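3. Building the Limcombe bench, first in software

I'll start with the part that took longest, which was getting the simulated bench to a point where I trusted it enough to spend money on wood. The real bench lives in a shared workshop in Limcombe, where I get one bay and a power outlet, and where anything I leave out overnight gets borrowed. So most of the early work happened at home on a desktop computer.

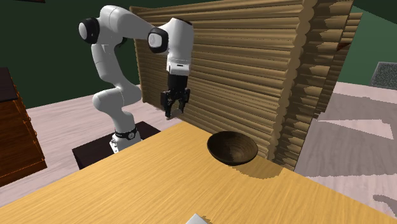 Figure 1. The simulated bench: arm on its pedestal behind the table, gripper above the far edge, bowl on the tabletop.

The task is a dull one on purpose. The arm has to find the bowl, get one finger inside the rim and one outside, close, and lift. I call the control code Bultach (the folder needed a name and it stuck), and it only ever sees joint angles and one camera view. It never gets told where the bowl is. I moved the bowl to a new random spot at the start of each trial and let it run.

My first version of the room was plain gray all over, and Bultach did great in it! Then I added wood grain, a slatted screen and a green wall, and it fell apart. It kept chasing the grooves between the slats. I was pretty annoyed for an evening, but it was a cheap lesson, as the workshop is full of stacked lumber and I would have hit the same thing there with a real arm swinging around. I kept the busy room for everything that follows.

3.1 Trials

Each batch was 50 trials, and I ran batches until I stopped changing the code between them. That came to 1467 trials, counting a short last batch that I stopped when the power went out. I threw away nothing else. A trial counted as a success if the bowl was off the table and still held after 15 seconds. Dropping it at 14 was a fail, and yes, that happened.

Most of the fails were rim fails. The outside finger came down a hair too close and landed on top of the wood. I tried slowing the descent, which helped a little, and then I tried opening the fingers wider before going down – that helped a lot more. I should have done it in April when I first saw the problem, but I was sure it was the camera.

3.2 Moving to the shop

For the real bench I built the pedestal first, from Okier plywood offcuts bolted to a steel plate, and set its height to match the simulated one. The tabletop came second, and I planed it down twice before the heights agreed. The controller box is a Meijer unit with a fan so loud that I moved it under the bench and ran longer cables. If you build one of these, buy the long cables up front.

I left the gripper settings exactly as they were at the end of the simulated trials, so that the first set of shop runs in Section 4 can be read against the numbers above.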